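Science News > Robots > How It Works

Latest | Animals | Space | Robots | Quizzes

Did you know folding a T-shirt is super hard for a robot? A cup keeps its shape. A shirt flops into a new one every time you touch it!

So how do robots learn? One way is to copy us. A person picks up a gripper (think of a robot's hand with a handle on it) and does the laundry with that. The Flivero team wanted to know how many tries a robot has to study before it gets the hang of shirts.
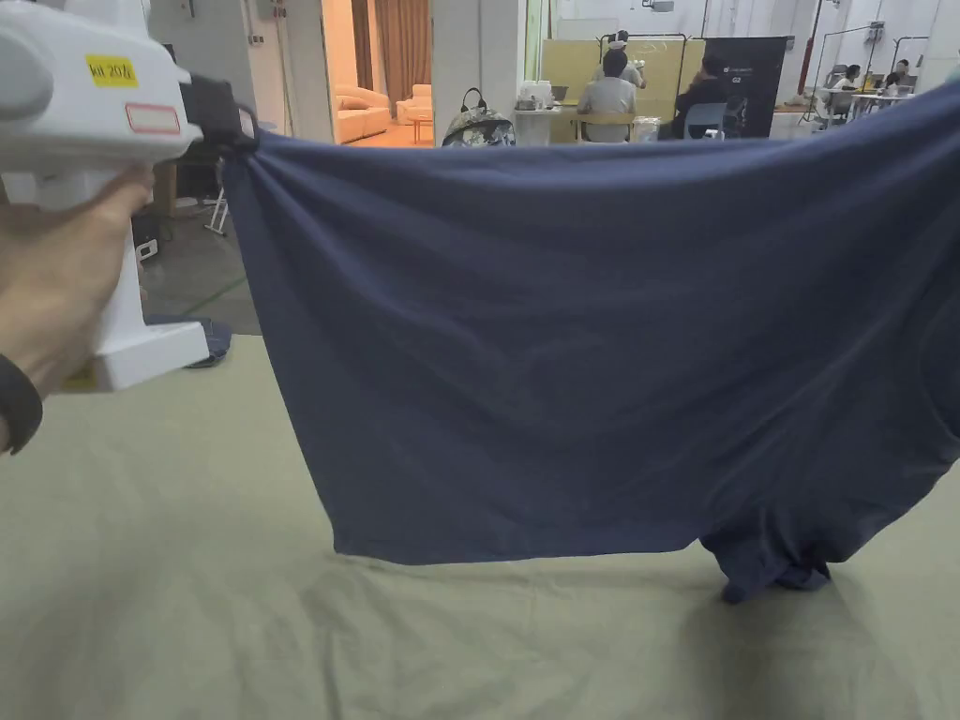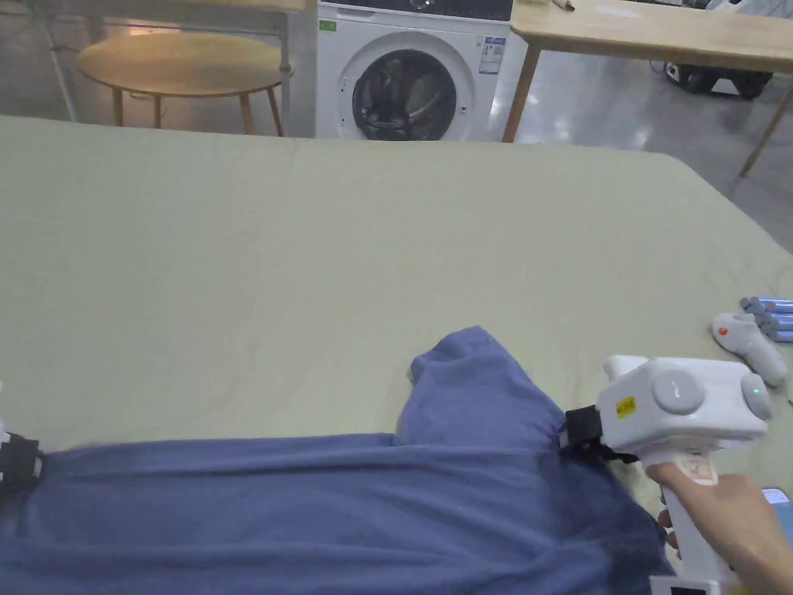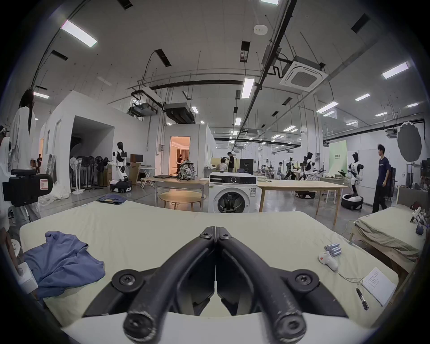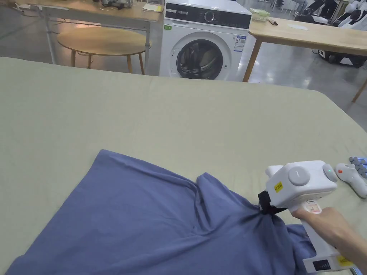
Blue clothes, black gripper fingers and lots of patience!

By Elisa Caruso | July 2026

The team gave their robot 400 tries to learn from, and it folded 5 shirts out of every 100. Ouch. Then they gave it 1000, and it got 71! I asked researcher Nahuel Riquelme if messy tries were thrown away. Nope, he told me, they keep plenty, so the robot can see how a person fixes a bad fold.

Next up in August: socks. I can't wait, because I never find both of mine.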